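Fixing a Two-Arm Rig That Grabs Next to the Block

So your arms ran fine for weeks, and now one of them closes its jaws on thin air right beside the thing it's supposed to pick up. Mine did this over the holidays and I wasted a whole evening on the wrong fix, so I wrote down what I should have done. 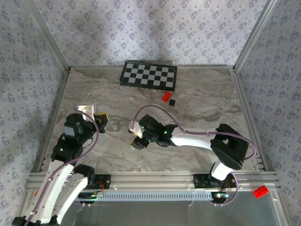 Before you touch anything

Hit the stop and cut power to the servos. I know, I know, you want to poke at it while it's live. I did, and the right arm jumped when the controller reconnected and rapped me across the knuckles. Hold each arm up with one hand when you kill the power, too, or the upper link will drop and smack the table.

Then save your old calibration file under a new name. I keep mine in a folder called Lisolard (the name of the first script I wrote for this rig, long story) and being able to go back to it saved me later.

Step 1: Figure out what kind of miss it is

Put a small block down and run the same pick several times without changing anything. If the gripper lands in the same wrong place every time, you've got an offset. If it lands all over, something is loose or a servo is slipping. Mine was off by 3 mm, always toward the same side, which told me the arm was repeating just fine and the numbers were bad.

Step 2: Check the bolts at the base

This is the step I skipped! I went straight to recalibrating, got a beautiful result, and lost it again after 130 picks. My friend Uriel Galindo came over, put a hand on the right arm's mounting plate, wiggled it, and just looked at me.

Back each bolt out, clean it, put it back in and snug them down a little at a time, going corner to corner. The nuts in a grooved rail can sit crooked and feel tight when they aren't, so push the plate sideways afterward and watch for any movement. Do the other arm while you're there.

Step 3: Look at the cables

Move each arm by hand through its full reach, power still off. You're watching for a cable that goes tight before the joint reaches its end. A tight cable pulls on the wrist and can work a connector loose, and then you get a servo that drops out for a split second and comes back somewhere else. Leave a nice fat loop at the shoulder.

Step 4: Recalibrate

Power back up with your hands out of the way. Lay the checkerboard flat where the camera sees all of it. It doesn't have to be square to the table, a bit of an angle is fine, but it can't be curling at the corners. Keep the grippers clear of it. I take several shots, moving the board between each, and throw out any where a glossy tabletop is throwing glare over the squares.

Run the solve, then load the new file on both arms. (Guess who loaded it on one. The two arms disagreed about where the middle of the table was and nearly shook hands.)

Step 5: Test it slow

Set the speed as low as it goes and stop the jaws well above the table for the first try. If they're centered over the block, bring them down. Then let it run. I did 300 picks before I trusted mine with both arms moving together, checking the base plates every so often.

If it drifts again, go back to Step 2 before you recalibrate.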